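Bon, j'ai craqué, j'arrête le café après midi. 12 jours que je tiens !
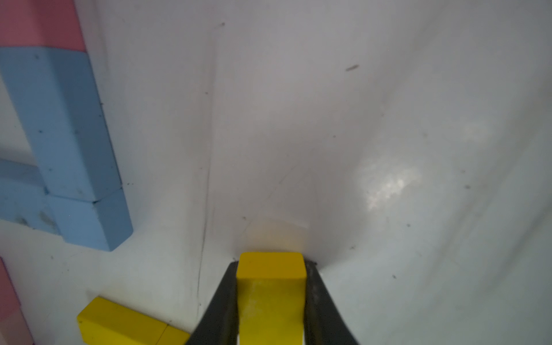
Le pire c'est 15h, clairement. J'ai testé la chicorée Tundine, ça passe avec du lait.

Et je dors, mais je dors !! (avant : plafond jusqu'à 3h)

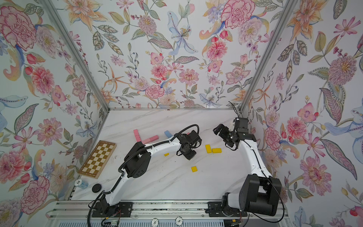
Papier peint à fleurs et plateau effet marbre

Par contre le déca Zomstead, non. Jamais plus.
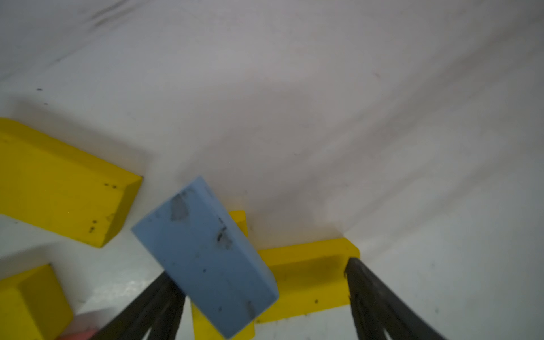 Il me reste 200 g de vrai café, je le garde pour le matin. 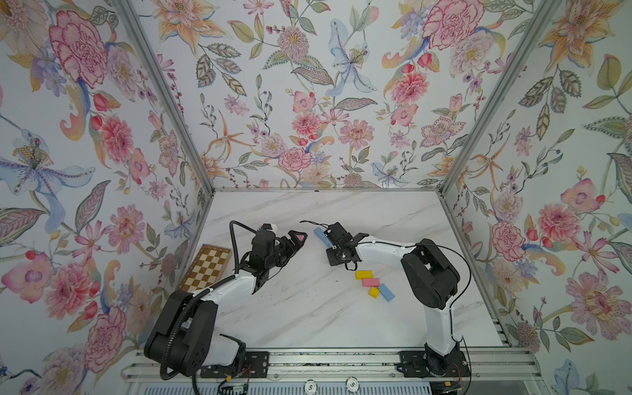
Prochaine étape, la tisane du soir. J'hésite encore pour le parfum. Avec ces grosses fleurs roses et ces lys sur les murs, je penche pour l'hibiscus. Vous prenez quoi, vous ?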